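# Notes d'intervention : plier et ranger les textiles épais à côtes

Durée prévue : 8 minutes, questions non comprises. Ne pas lire les notes telles quelles.

## 1. Cadre

Rappeler le périmètre : pièces épaisses, souples, à surface côtelée. Les draps, le linge plat et les chemises relèvent de l'autre module.

Donner le point de départ : l'inventaire textile d'Istelier, arrêté en décembre, soit 2 740 pièces réparties entre la réserve et l'atelier. Sur ce total, 135 pièces épaisses sont revenues au pliage pour défaut de tenue en pile.

Préciser le vocabulaire avant de continuer :

- **pli** : repli volontaire, placé par l'opérateur ;
- **faux pli** : repli qui se forme seul pendant la manipulation ;
- **bourrelet** : bord replié sur lui-même, arrondi, qui ne s'écrase pas sous son propre poids.

## 2. Comportement du tissu soulevé

Une pièce épaisse prise par le dessus ne tombe pas droit. Elle fait des replis ronds, et le bord inférieur tend à former un bourrelet. Laisser l'image affichée pendant toute cette partie.
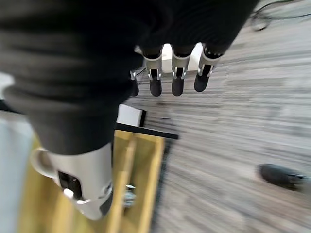
*Texte : Athina Papadakis — Istelier, 2018-03-28*

Faire observer le gris anthracite : les replis se lisent au contraste, un peu plus clairs sur les crêtes, presque noirs là où la matière se ramasse. Sur une teinte foncée, l'éclairage rasant du poste de pliage est donc à régler avant la première pièce. Un éclairage zénithal seul écrase les reliefs et les faux plis passent inaperçus.

Insister sur le bord bas. Il se termine en arrondi épais. Posé tel quel sur la table, un bord de ce type donne une surépaisseur locale, que le pli suivant double. Au bout de quelques pièces, la pile penche.

Les côtes servent de repère d'alignement. Quand elles restent parallèles d'un bout à l'autre, la pièce est à plat ; quand elles convergent, il y a torsion.

## 3. Méthode

1. Poser la pièce sans la lâcher, bord bas en premier.
2. Dérouler le bourrelet vers l'extérieur, à plat de main.
3. Aligner les côtes sur l'arête de la table.
4. Plier en deux perpendiculairement aux côtes, puis en trois.
5. Chasser l'air du centre vers les bords. Ne pas appuyer sur la tranche.

Point souvent contesté dans la salle : le sens du premier pli. Chez Endedow, le premier pli se fait le long des côtes. La pile est plus étroite, mais la tranche s'ouvre. Présenter les deux variantes, indiquer que nous gardons la perpendiculaire.

## 4. Rangement

Étagère Havlow, tablettes de 1 350 mm. Piles côte à côte, tranche fermée vers l'avant. Pas de sangle : elle marque les côtes. Teintes foncées sur les tablettes basses, étiquette sur la tablette et non sur la pièce.

Les housses Quách conviennent au stockage long. Pour la rotation courante, laisser les piles à découvert.

## 5. Questions probables

- *Rouler au lieu de plier ?* Possible pour les petites pièces. Au-delà, le rouleau se détend et occupe plus de profondeur.
- *Repassage préalable ?* Non, il aplatit le relief. Secouer, poser, lisser à la main.
- *Fréquence de reprise des piles ?* Renvoyer à la fiche d'atelier, colonne « tenue ».

Si le temps manque, sauter la comparaison avec Endedow et passer directement au rangement.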